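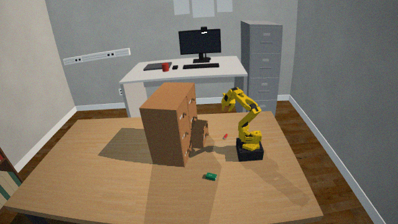 Past eleven at night, tea gone cold

Spent the whole day opening a drawer. I should be more exact, I spent the whole day teaching a yellow arm to open a drawer, which means I moved a little controller about in the air and the arm on my screen did an impression of me with a bad shoulder.

We are at 1,258 good demonstrations. Marta wants 1,460 before she'll start the next training run, and she won't say where that number comes from. I asked at lunch. She said "Gronness," which is the name of the cluster we rent time on, and went back to her soup. So Gronness wants 1,460 drawers and Gronness shall have them.

The simulated office has grown on me. It is a better office than ours. There's a monitor with a webcam on top, a red mug, a filing cabinet, four sheets of paper pinned up on the back wall that I have zoomed in on more than once out of pure boredom. Rostyslav built the room over a weekend and is vain about the wood floor. I'd have settled for a gray box. He says the policy needs clutter in the background or it will fall apart the first time it sees a bookshelf. I have days like that too.

The task today was the wooden chest, the one with two columns of little dark handles. Reach over, hook the lower right drawer, pull it out, let go, back off. Tomorrow's version adds the red marker on the table: pick it up, put it in, push the drawer shut. The green block is only there to be ignored. I envy it.

Morning was bad. I threw away most of the first hour because I was coming at the handle too steeply and the fingertips kept slipping under it. On replay it looked like somebody trying to get a coat hanger out of a drain. Then I got the wrist tipped over further and it went fine for a long stretch, and I got cocky, and I yanked one so hard the whole chest hopped toward the robot. Vira saw that one over my shoulder and asked if I was angry at furniture in general. I marked it as failed and kept a copy for the Christmas party.

The part I can't get used to is how much of me ends up in the data. Illia played back some rollouts from last week's model, and right before the grasp the arm did a small dip to the left. A pointless little dip. We all sat there wondering about it and then I reached for my cup and Vira started laughing. I do it. I do it before I pick up anything. Somewhere in Gronness there is a machine that has learned my dip and believes it is how drawers are opened. Illia suggested filtering it out. Marta said leave it, it doesn't hurt the success rate, and besides Tamara's data has a wiggle in it and it will probably average out. A dip and a wiggle. I hope the customer likes dancing.

About the customer: the call with Derkach was at three. They want to know when it will work on a real arm. Marta said "after the simulation numbers are stable" in the voice she uses for her landlord. They asked if we could have a person just try it on the real thing in the meantime. I looked at my hands.

Two crashes after that. The first ate nothing. The second ate everything since the last save, which I had put off because I was on a good streak, so that is my own fault and I have written SAVE on the back of my hand in pen like a schoolchild. It hasn't washed off. I can see it now.

Also had to redo the labels on yesterday's batch. I had been writing "open drawer" and the spec says "open the drawer," and apparently the language part cares, or Illia cares, which comes to the same thing. He has a script that would have fixed it in a second. He told me about the script after I'd finished.

Wrist is sore. Tamara lent me the foam pad from her desk and says I should switch hands every hour. I tried it left-handed for a while and every one of them came out slow and careful and rather beautiful. Marta looked at the curves and asked who had recorded those. I said me. She said to do more like that. So it's the left hand tomorrow, with the marker.

Need to buy milk and something for the cat. Opened the kitchen drawer for a spoon just now and dipped to the left.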